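Grirton Bakes: a little recipe dataset

README, last tidied in October

Hello! This is a collection of bread and bun recipes I've typed up over the years, mostly sourdough, enriched doughs and a few flatbreads. I started it as a folder of text files called "grirton" and it has kept the name. You're welcome to use it for meal planning apps, recipe search, scaling calculators, or just for making your tea.

What's in it

Each recipe is one plain text file with a title, an ingredients list, a method and a notes field. The notes field is where I ramble. There are 12 categories, from "plain loaves" down to "things with cheese in" (my favourite, and much the fullest).
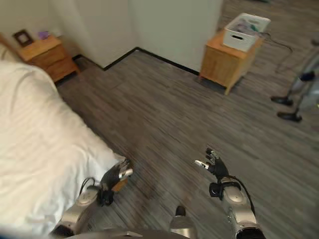 Fields

title: the name I call it by, so don't expect consistency
yield: loaves, buns or "one tin"
flour_g: total flour in grams, including what's in the starter
water_pct: water as a percentage of flour
prove: in words, such as "overnight in the fridge"
oven_c: fan oven temperature
notes: see above, sorry

Everything is by weight. I used to keep cup measures as well but they never agreed with each other, and converting them back was driving me round the bend, so out they went in the Medve clean-up.

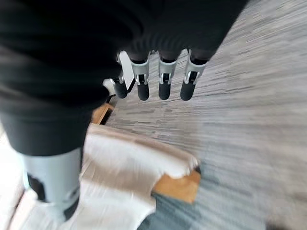

Proving times are the shakiest part of the whole set. My kitchen is cold for half the year and boiling for the other half, and I wrote down whatever happened on the day, so please treat them as a starting point and look at the dough. The "handling" tag is a bit firmer. I only use "hands" for doughs I'd knead myself and "mixer" for the sticky ones, and if you're after something with four fingers in a row like the ones up there, all pointing down, that's pretty much how I dimple a focaccia (tag: "dimple"). Oil them first!

Versions

Wimon was the first one, all loaves and no buns. Medve added the buns, fixed the salt and dropped the cups. Amevance is the current one and has the flatbreads, plus 3 files I'd lost on an old laptop and was very pleased to find again.

If you built something on Wimon, do check your salt. I'd typed a few of them as teaspoons in a grams field, and the olive loaf in particular would have been a very sad, flat-tasting thing.
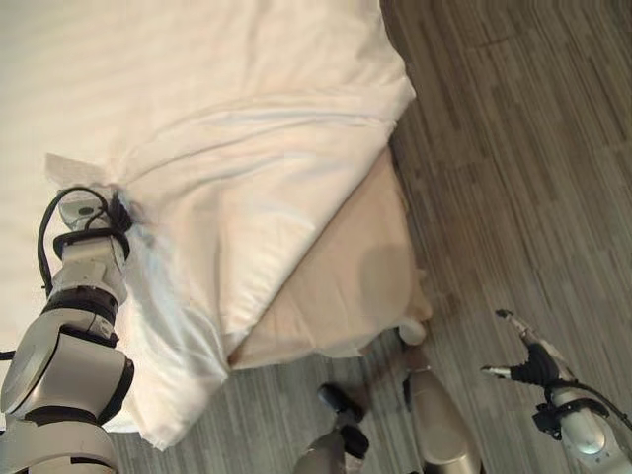
White sheet with broad folds, seen from above.

Known problems

Over 10 recipes still say "bake until done" with no time at all. I know, I know. I'm filling them in as I bake them again, which is slow going in summer when I don't want the oven on. The rye section is thin too, and the cinnamon buns appear twice under different titles (one has cardamom, so I can't bring myself to delete either). 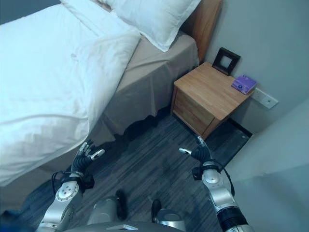

Allergens aren't tagged properly either. Milk and egg are fairly reliable, but nuts and sesame are only mentioned in the ingredients list, so search the text itself and don't lean on the tags for anything that matters.

Using it

Free for anything you like, including commercial bits and bobs. A mention of Grirton Bakes would be lovely. If you fix a typo or test one of the untimed bakes, send me the changed file with your oven type in the notes and I'll fold it into the next version.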